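2024-06-16

Kuvance voucher rules, second pass. Went through the basket tests for the Stiltico summer code with Dušan Georgiev. The code should come off full price lines only, before delivery is added. It did that on 9 of the 16 test baskets. The other seven all had at least one marked-down item in them, and the discount was taken off the lot.

Cause looks like the price flag. Bavport sends "was" and "now" prices in one field and we read the first. Same trouble as in March with the Nikolaidis gift cards, but that fix was only made for gift cards – never carried over to codes.
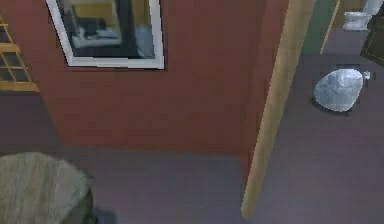
White-framed mirror on the dark reddish-brown wall, render.

Patched the reader and ran the full product list through it. 1,862 lines, 600 of them marked down, which matches the sheet Bình Lại sent. Re-ran the seven bad baskets and all came out right to the penny.

Still open:
Split payments. Code plus gift card takes the card first, then the code on what's left. Terms say the code goes first. Bình to ask Stiltico which they want.
Returns. If one item goes back, do we refund the price paid or the full price? Price paid for now.
End time. Code is set to stop at 23:59 but the server clock is on GMT, so it would run an hour over. Changed by hand, needs doing properly.

Dušan has the patch to read through. Don't put it live before the split payment answer comes back.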